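Progress report no. 2 — Cleser two-arm kit, trial and review
To: Bianca Buzatu
Site: Zustovard workshop
Date: 2019-02-18

Where we are

Kit is up and running, later than promised. Supplier (Hájek) delivered in January with the wrong table clamps, the right ones came after two phone calls. Set-up then went quicker than the manual says. Both arms pass the self-check. Left arm complained about its wrist joint the first morning, reseated the plug, no complaint since.

Money: 415 spent against the 400 set aside for small parts. The 15 over is spare finger tips, will come out of the travel line unless you object.

What we've tried

Started with blocks from the box. Fine, but blocks tell you nothing much about whether a school or a small packing firm would want to buy the thing. So moved on to stationery — pens, markers, a pencil case. Odd shapes, thin things, things that roll. Much closer to what buyers keep asking Vurora about.

Main points so far:

Thick items go well. A marker is easy for either arm, the grip is steady and the software doesn't need much help.

Thin items are slower. Slim pens lying flat get nudged along before the fingers close. Lowering the approach hieght helped, not a full cure.

Two arms at once is where the kit earns its price. One can deal with an item while the other works at the case. But the planner is cautious and often makes one arm wait when there's plenty of room.

Cables are my biggest gripe. The manual shows them clipped neatly along the arm, no clips in the box. Have asked Hájek for a set and for a price, because customers will ask the same.

The table layout we are using at present has the case open on the right, with a red-ended marker in the tray, and a green item over on the left between the other gripper's fingers:

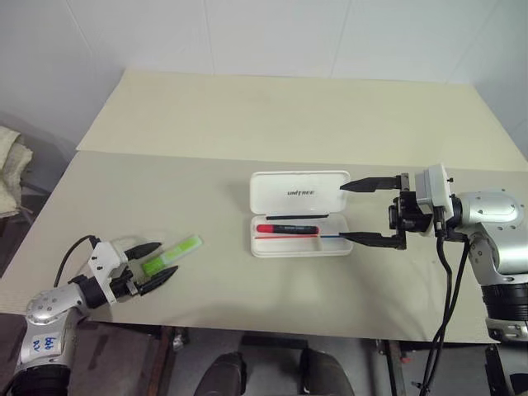 Support and paperwork

Hájek answer emails the same day, mostly. Quality of answers varies. The manual is a poor translation in places and the safety chapter refers to a stop button by a name that appears nowhere else. Sent them a list of corrections, they took it well.

Licence terms still not clear. One seat or two? Asked twice. Would not sign anything for further kits untill we have this in writing.

Next

Repeat the pencil case work with the new finger tips. Same layout, same items, so we can compare.
Try the planner with the waiting rule loosened, slow speed only.
Get the clip price and licence answer.
Draft of the buyer's notes to you after that — short version first, tables later.

Need from you: a yes or no on the overspend, and whether Vurora wants the thin-item results in the public write-up or kept back for now.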